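Speaker notes: What the Book Blogger Owes the Book
Tandar Library, upstairs room, Aug 17, 2024
Length: 45 min incl. questions. Water on the left.

OPENING

Thank the library. Thank everybody for giving up a Saturday to hear a man talk about reviewing thrillers. Wait for the polite laugh. If it doesn't come, go straight on.

Start with the number. I have reviewed 144 crime novels on the blog. I went back in January and reread every one of those reviews, which I recommend to anyone who feels they've been sleeping too well. I used the word "gripping" 100 times. Do the math for them. Pause.

Then the question for the day: who was I writing for? The reader who hasn't opened the book yet? The author, who has a search alert set on her own name and will see it before lunch? Or the other bloggers, who skim it and leave a heart?

PART ONE: THE PLOT SUMMARY PROBLEM

Most of us write reviews that are four parts summary and one part opinion. I did it for years. It's easy, it fills the page, and it feels like work. But the publisher has already paid a person to write that paragraph, and she's better at it than I am. It's on the back of the book.

Read aloud my own review of The Sirkow Inheritance, first paragraph only. Read it flat. Don't act it. It gives away the dead brother, the fake will and the boat. I was very proud of having avoided spoilers, by which I meant I didn't name the killer.

A suggestion, and people can argue with it later: two sentences of setup. Who wants what, and what's in the way. Then stop. Everything after that has to be something the back cover would never say.

Slow down here. I tend to rush this bit.

PART TWO: THE TWIST

Ask for hands: who has written "I didn't see the twist coming"? Put up my own hand first or no one will.

Trouble is, once you say there's a twist, the reader spends three hundred pages looking for it like a man who's been told there's a bone in the fish. With Plastier, which is the best domestic thriller I've read in years and has a title that sounds like a brand of filler, I'd been warned about chapter thirty by four separate reviews. I got to chapter thirty braced. It was fine. I think it may have been wonderful. I'll never know.

So what can you say? You can talk about how it feels to be lied to by the narrator without saying which lie. You can say whether the ending plays fair. My test for fair: could I go back to the first chapter and find the thing sitting there in plain view? If yes, say the ending earns its keep. If the answer was hidden in a cousin who turns up on page 290, say that too, and leave the cousin's name out of it.

Amnesia plots. Keep this short, I have feelings. A heroine who can't remember is a very handy way for an author to hold back the plot without anybody acting suspicious. Some do it well. The good ones make the forgetting cost her something — a job, a friend, the trust of her own kids. The lazy ones have her remember everything in a parking lot because she smells diesel. 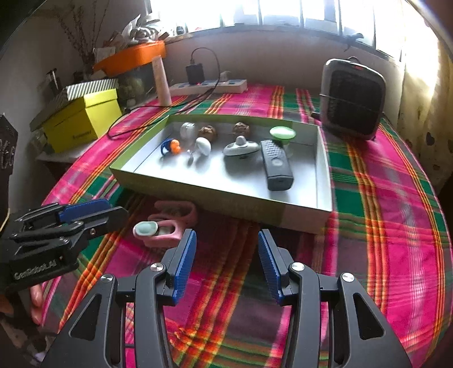
Panagiotis Obradović

PART THREE: THE BAD REVIEW

This is where people wake up.

Tell the Lumturie Milošević story. She has said I may. Her second novel, The Mohammed Letters, came out the same week as a very large book with a very large poster, and I gave hers 2 stars out of five because I was in a mood and the courier had left it in a hedge. I didn't mention the hedge in the review. I mentioned "uneven pacing."

She wrote to me. Very civil. She asked which parts were uneven, as she was working on the third book and would like to know. I sat down to answer and found I couldn't point to a single page. There was a slow part in the middle, I thought. I looked. It was a chase.

Let that sit. Drink some water.

Now the practical part. If you're going to say the pacing is off, name where, even if only to yourself in your notes. Same with "flat characters." Which one? Flat compared to whom? If the husband is only there to be suspected, say he's only there to be suspected. That's a proper complaint and the author can do something with it, or at least be cross about the right thing.

I rewrote the review. I left the old one underneath it with a line through it. Three stars. She says she'd have taken three in the first place.

PART FOUR: STARS

Someone will ask about stars, so get in first.

I don't like them and I use them. Without them, people scroll to the bottom, find nothing there and email me. I've tried half stars. Half stars are for cowards and I gave a great many. What I've settled on: one star means I stopped, and I say where. Five means I've bought a copy for someone. In between you're on your own, and you have to read the words.

Skip this if we're past the half hour.

PART FIVE: FREE COPIES

Yes, I get them. No, it isn't a career. Say at the top of the review that the copy was free, in normal-sized type, in a normal sentence. Readers don't mind. What they mind is finding out.

And you're allowed to not review a book. It took me 7 years to work this out. A proof in the mail is a request, and it can be turned down, even if there's a nice card with it. Even if there's a chocolate with it. (I ate the chocolate. I'd do it again.)

Small-town thrillers: if asked, yes, I'm tired of the perfect lawns. I grew up in a small town. We had bad lawns and plenty of secrets, and most of the secrets were about fences. I'd read that book.

QUESTIONS

Likely ones:

Do I read the last page first? No. Once, and I regret it.

Should you tag the author? Only if you liked it. Tagging someone in a two-star review is like phoning them to say you don't care for their coat.

Do I finish every book? See stars.

How long should a review be? Shorter than the one you've just written. Mine too.

If no questions, ask them for the last thriller that made them miss a bus stop, and write the titles down. Remember a pen this time. The room has to be cleared by four for the chess people, so stack the chairs from the back row forward and leave the handouts by the door.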